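Store Cards and Loyalty Points: Frequently Asked Questions

Last updated 12 December 2022

Do loyalty cards save you money?

Sometimes. I kept every receipt from my own shopping at Kidby between July and the start of this month, and the card got me $69 off. I also bought several things I would have left on the shelf without a "members only" sticker under them. You can decide whether to call that a saving. I don't.

What is a point worth?

Less than it sounds. At Garkeck, 4000 points gets you a $20 voucher, so one point is half a cent. Stores like big numbers on the front of the card and small ones on the back. Before you join anything, find the page that says what points convert to. If you can't find it in five minutes, assume the answer is bad.

Do points expire?

Usually, and the date is rarely printed anywhere useful. Drerkby wipes your balance after 178 days without a purchase. Their emails call this "keeping your account fresh." A reader, Nhyira Nartey, wrote to me after losing a balance she had been building up for a new stroller. She asked for it back, got a polite form letter, and asked again. The second letter was the same as the first.

Are member prices real discounts?

Check the regular price a few weeks before the sale, if you can. I have seen a coffee maker go up on a Thursday and come back down for members the week after, with a red tag on it. I can't prove why. I can tell you what it cost before.

What about the gift catalog?

I would skip it. Catalog items are nearly always priced in points at well above what they sell for in the store next door. Vouchers are dull — but you can at least work out what they are worth.

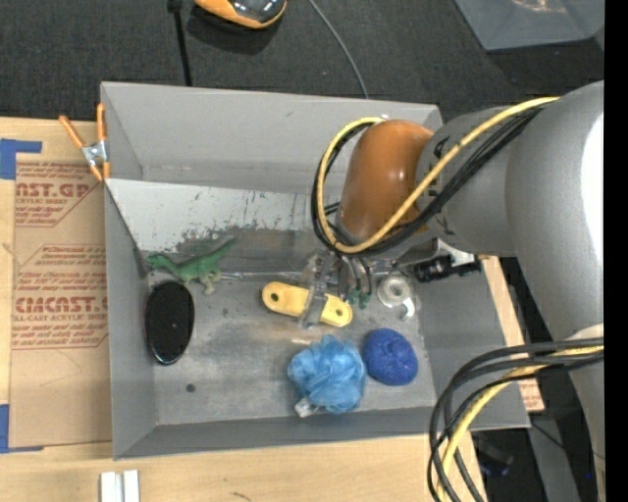

Is it worth paying for the premium tier?

Only if you would spend the money anyway. Grgić charges $92 a year for theirs, and the main benefit is free delivery. Add up what you paid for delivery last year. Most people who write to me have never done this, and a few were annoyed when they did.

What do the stores do with my information?

Read the privacy notice and look for the word "partners." It covers a lot of ground. You can use a separate email address and leave the birthday box blank where the form allows it. You will miss a free cupcake.

How do I close an account?

Spend the points first, then ask in writing and save the reply. Deleting the app doesn't close anything. If the emails keep coming after a month, write again and attach your first request.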